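Ticket: Motor cuts out on hills, display shows low battery at half charge
Product: Pivow commuter e-bike, step-through frame
Opened by: owner
Opened: 9 Oct 2022
Category: Electrical / battery
Status: Resolved

Owner's report

The bike was bought new from Dasbridge and has been fine until the last couple of weeks. On flat roads there is no problem. On the hill up to my street the assist drops out, the display blinks the battery symbol, and then the whole thing shuts off. If I wait a minute and press the power button it comes back on and shows more than half a charge. I can ride home at assist level 1 or 2 without trouble. Levels 4 and 5 will kill it on any real climb.

No error code that I can see. The battery was fully charged overnight before the last two rides. The charger light goes from red to green as it should. I have not changed anything on the bike except the saddle.

Support reply 1

Thanks for the report. A shutdown under load with charge still showing is usually one of these:

- dirty or loose contacts between the battery and the cradle
- a worn or loose main connector between the cradle and the controller
- a weak cell group in the battery
- a controller current limit set higher than the battery can supply

Please check the contacts first. Turn the bike off, take the battery out with the key, and look at the blade contacts in the cradle. They should be flat, clean and the same color. Tell us if either one is dark, pitted or bent. Do not spray anything into the cradle and do not use sandpaper. A dry cotton swab is enough for a first cleaning.

Also let us know the battery label details, whether the battery rattles when locked in, and how many miles are on the bike. The odometer is under Trip, long press on the down arrow.

Owner

Odometer says 600 miles. Battery label says Sikell, 36 V. The battery does move a little when it is locked in. I can push it toward the rear wheel and hear a click. I don't know if it always did that.

The contact on the left side is darker than the one on the right. I wiped both with a dry swab and some black came off the left one. Rode up the hill at level 4 and it shut off again, but farther up than usual.

Support reply 2

The movement is too much. With the lock closed you should not be able to shift the battery by hand. When it moves on a rough road or under hard pedaling, the contact opens for an instant, arcs, and leaves the dark coating you found. The coating adds resistance, the voltage sags when the motor pulls hard, and the controller reads that as an empty battery.

Please do the following, in order:

1. Remove the battery. Find the 3 bolts in the floor of the cradle and check them with a 4 mm hex key. They should be snug. Do not lean on the key, as the inserts in the down tube can spin.
2. Look at the rubber pad at the lower end of the cradle. If it is missing or has gone flat, that explains the movement.
3. Refit the battery, lock it, and try to move it again.

If you have a multimeter, measure the battery off the bike, straight after a full charge. A 36 V pack should read close to 42 V. Keep the probes well apart.

Owner

Two of the bolts were loose, the middle one and the lower one. The middle one turned almost a full turn before it got snug. The rubber pad is not there at all. There is a square of old glue where I guess it was.

I borrowed a meter. Fully charged it reads 41.7. After a flat ride with the display at half it reads 37.1.

With the bolts tight the battery moves less but it still moves. I put a folded piece of inner tube where the pad should be and now it doesn't move at all. It made it up the hill at level 4 once, then shut off on the second try.

Support reply 3

Those readings don't point to a bad pack. They were taken at rest, so they can't rule out a weak cell group, but we would replace the cradle contacts before looking further at the battery. The left contact has probably lost its spring tension along with its plating, and cleaning won't bring that back.

We are sending under warranty:

- cradle contact block, left and right
- rubber pad with adhesive backing
- one small tube of blue threadlocker

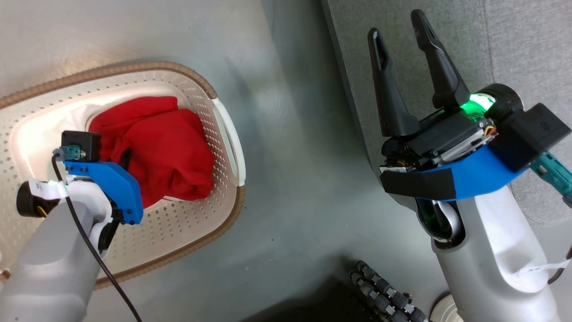
Until the parts get there, please stay at level 1 or 2 and skip the hill if you can. Take the battery off the bike for charging and keep it indoors. The folded inner tube is fine for now as long as it does not touch the contacts.

Your warranty runs into November, and this claim is already logged, so the date the parts reach you makes no difference.

Owner

Parts arrived. The new block has two screws and the old one had two screws and a plastic clip. Do I need to move the clip over? Also the red wire has a ring end and the new block has a flat tab.

Support reply 4

Leave the clip off. It was dropped on the later block. For the red wire, undo the small screw on the back of the tab and the ring fits under it. Red goes to the side marked with a plus. Battery must be out of the bike while you do this. One drop of threadlocker on each cradle bolt – none on the block screws, they go into plastic.

Owner

Done. The battery slides in stiffer than before and doesn't move when locked. Rode the hill at level 4 three times and once at level 5. No shutdown. The battery symbol dropped one bar on the climb and came back at the top.

Support reply 5

One bar down under load and back again is normal. Please check the cradle bolts again after 300 miles and look at the contacts when you do. If the left one has gone dark, reply here and the ticket will reopen.

Resolution: loose cradle bolts and missing pad, worn left contact. Contact block and pad replaced by owner. Battery not replaced.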